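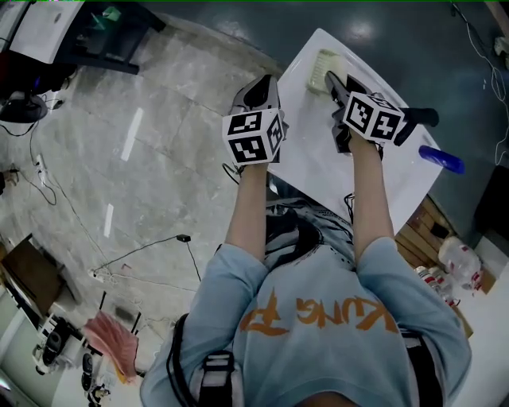
Pliltgate says survivor pensions will be faster. Retirees have heard that before

2023-06-01

By Rosário Patrício

Pliltgate, which runs the retirement plan for former Drorkus employees, says widows and widowers will no longer wait months for their first survivor payment. Under a new process, the company says, a surviving spouse will need to send in two documents, a death certificate and proof of marriage, and will see money within 43 days.

That would be a big change. It is also close to what Pliltgate promised in April of last year, when it moved claims to an online system called Zumer. Members of the retirees' association say the waits got longer after the switch.

"They told us the website would fix it," said Efua Dogbe, whose husband worked at the Drorkus plant until he retired. "I mailed the same marriage certificate four times. Each time somebody new told me it wasn't in the file."

Pliltgate spokesman Dean Bunting said the earlier problems came from "old records that did not carry over cleanly" and that most have been corrected. He would not say how many claims are still open, or how long the average spouse waits now. Without those numbers, it is hard to see how anyone outside the company could tell if the new target is being met.

There is also no penalty for missing it. The 43 days start only when a file is marked complete, and Pliltgate decides when that is.

Cauã Vieira, a benefits adviser in Kpodo who helps families with their paperwork, said he has nearly five years of letters from the plan asking for items that had already been sent. He wants a dated receipt for every document. Bunting said receipts were "under review."

The plan still pays half of the retiree's monthly amount to a surviving spouse. Children's benefits are handled on a separate form and are not covered by the new target.

Claims filed before the change will stay under the old process, and Pliltgate has given no deadline for clearing them.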